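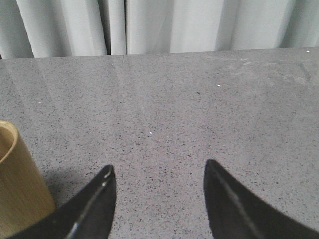

Jeanine De Graaf would sooner clean a gripper than reprogram one, and she told me so before I had my coat off. Most of the faults she gets called to, she said, are blamed on the software and end up being dirt, a slack screw or somebody having moved the camera.

The cell she looks after at Ciltholm is called Skiller, after the firm that built the first controller. It has one arm with a pair of black fingers, a camera on the wrist and another fixed one that watches the work surface. It works on a speckled grey counter with a pale curtain hung behind it. The work is small handling: picking up slender things and standing them in a cup, then taking them out and starting again. It sounds like nothing much until you try to get a machine to do it all morning.

I went to see how it is kept going. The service sheet is pinned inside the door and runs to 10 lines, most of them dull. Wipe the fingers. Check the fixing screws. Open and close the gripper and listen. Look through the wrist camera and compare the view with the printed one. The last line says to write down what you did, and it has been underlined by hand.

Fingers first

The fingers take most of the wear. They taper to a narrow tip, and the tip is what meets the work. De Graaf wipes each inner face with a damp lint-free cloth, then a dry one, and runs a fingernail along the bevel to feel for burrs. Light scuffing she leaves alone. A ridge that catches the nail means a new pair.

She changes them as a set at 3,000 cycles in any case, worn or not. A new finger opposite an old one will push the work sideways as it closes, and she has lost an afternoon to that before. There are two screws to a finger. She does them up by hand, closes the gripper on a strip of paper, tugs the paper at the tip and again lower down, and only then reaches for the torque driver. If the paper slides out at one end, the fingers are not meeting square and the screws come loose again.

The test that follows uses a pink rod, smooth and round-ended. The gripper holds it upright with the rounded tip in the camera's view, and any lean shows against the counter behind.

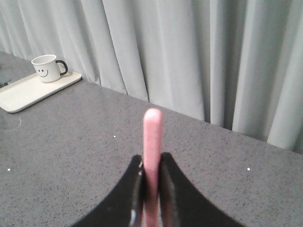
Too much force is the usual mistake, according to one of the engineers at Kılıçarslan, where the gripper was made. People see a part slip and turn the grip up, he told me on the phone, when the pads want cleaning or the part is being taken too near its end. Turn it up far enough and a round part will roll in the fingers, and then it gets turned up again.

De Graaf agrees with most of this. She starts with the force low and raises it one step at a time, lifting the rod at each setting and giving the arm a short, brisk move to the side. When the rod stays put, she goes one step further and stops there. The number goes on the sheet in pencil.

The cup matters more than I expected. It is tan and straight-sided, with a grain like bamboo, and the arm has to bring a thin part down through its open top without touching the rim. The wrist camera is poorly placed to judge the last stretch, with its own fingers in the lower part of the view. The fixed camera covers for it. It sees the cup from outside, with whatever is standing up out of it.

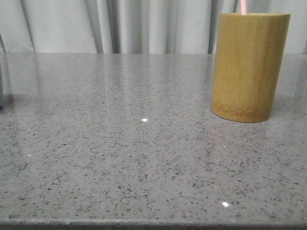
Light, shine and the curtain

The counter has a polish to it, and polish causes trouble. Pale streaks from the curtain lie across the surface, and small bright spots turn up that a vision program may take for objects. De Graaf would have picked a matt top. The counter was already fitted when Skiller arrived, so she works round it.

The curtain is there to give the cameras a plain background. It does have folds, and folds have shadows, but they stay more or less where they are if people leave them be. She keeps the room lights on the same setting from eight in the morning until the cell is shut down, and she re-takes the reference pictures whenever a lamp is changed – every camera, even if only one of them seems to be affected.

Wiping the counter is its own small job. Spray goes on the cloth and never on the stone, well away from the arm, and the cloth goes over twice. Cloudy patches left by a hurried wipe can be pale enough to upset the exposure.
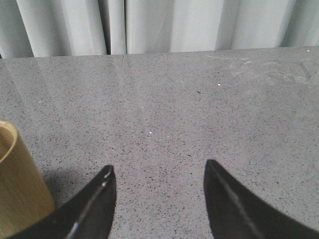
With the surface done, she moves on to the camera check, and it takes longer than everything else on the sheet. The arm goes to its home position with the fingers open. She looks at where the two tips fall in the wrist view and compares them with the print on the door. If they have shifted, the bracket has moved or the fingers are seated differently, and she wants to know which before touching any settings.

In July the view had crept to one side and a visiting technician from Rarard corrected it in the software. The cell ran well enough for a fortnight, then began to miss the cup. The bracket screw had been working loose the whole time. De Graaf put a spot of threadlock on it, undid the correction and ran the calibration from the beginning. The entry in the log takes up two lines.

She has since drawn a paint mark across the bracket and its mount, so that a shift can be seen from the doorway. The spare fingers are in a drawer under the controller, bagged in pairs, with the date written on each bag as it is opened. She had one pair left when I visited, and the order for more was already in.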